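Forum > Surfaces and Worktops > White table, brown specks, what would you do?

pinhole_pat
Topic starter

OK so I need some opinions before I do something dumb on Sunday. We have this big white table in the shared room and I've been sort of adopted as the person who looks after it. It's 11 years old and it looks fine from the door, especially when the light's coming in strong and everything goes white. Then you sit down at it and, well. Scuffs, faint gray marks, little brown specks all over the place, and some small holes too.
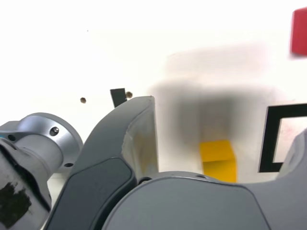 I've tried dish soap, which got me nowhere with the specks. Next I tried one of those white melamine sponges for 15 minutes on one corner and I think the gray marks got lighter? My wife says no. I don't want to strip the thing, I just want it to stop bugging me.

Also there's a black square outline on it and a black stripe off to the left, and those HAVE to stay where they are. People put the colored cubes in and around the square and they get really cranky if the layout moves.

grout_lady
Careful with the melamine sponge!! It's basically super fine sandpaper. You'll get a dull patch and then you'll be chasing that dull patch across the whole table. Ask me how I know.

Are the specks in the surface or on it? Run a fingernail over one.

pinhole_pat
Some of both, I think. The left half is mostly dots, and there's a whole gang of them around the bottom end of the black stripe. The ones I really hate are near the center right, by where the green cube sits, and that's where the holes are too. 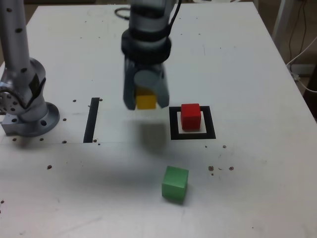 My fingernail catches on the holes for sure. The dots not so much.

oldbenchdave
Fill the holes, leave the rest. It's a work table. I will never understand people wanting a work table to look like a dinner table.

grout_lady
Dave, a white table is white so you can see what's on it. If you're setting small bright cubes on it, a pile of brown dots is annoying. I'm with Pat on this one.

oldbenchdave
A red cube shows up fine next to a brown dot. I stand by it.

Stellan Sjögren
I did one a lot like this in August. I used Traken white filler, the small tube from Ogbonna's, pressed in with an old gift card and scraped flat right away. Leave it 24 hours even though the tube says less. Then I went over just the filled spots with 1,000 grit, wet, very lightly. My white didn't match perfectly (it's a bit bluer) but I only notice it if I go looking.

For the dots, try rubbing alcohol on a cotton swab, one dot at a time. Boring, but you won't haze the whole top. Keep it well away from the black square, I took the edge off a line that way and had to redo it.

pinhole_pat
Oh this is great, thank you! How did you get your line back in the same place?

Stellan Sjögren
Pencil ticks at the corners before you start. Light ones.
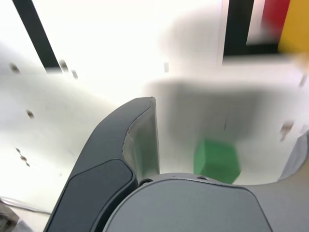 Brundley Shared Workroom Club, Tables and Benches Group

pinhole_pat
Update, sort of. I got the Traken (last tube on the shelf) and did pencil ticks at all the corners. I'm starting with the holes and I'll do the dots whenever I have patience. The cubes are going in a shoebox while the filler sets, and I've taped a note to the lid so they don't wander off.

grout_lady
Yay! Test the alcohol somewhere hidden first, please, some coatings go sticky.

oldbenchdave
Or throw a Trastero mat over it and go home early.

pinhole_pat
Dave, the mat is green. I'd lose the green cube in a day.

oldbenchdave
Buy the gray one then.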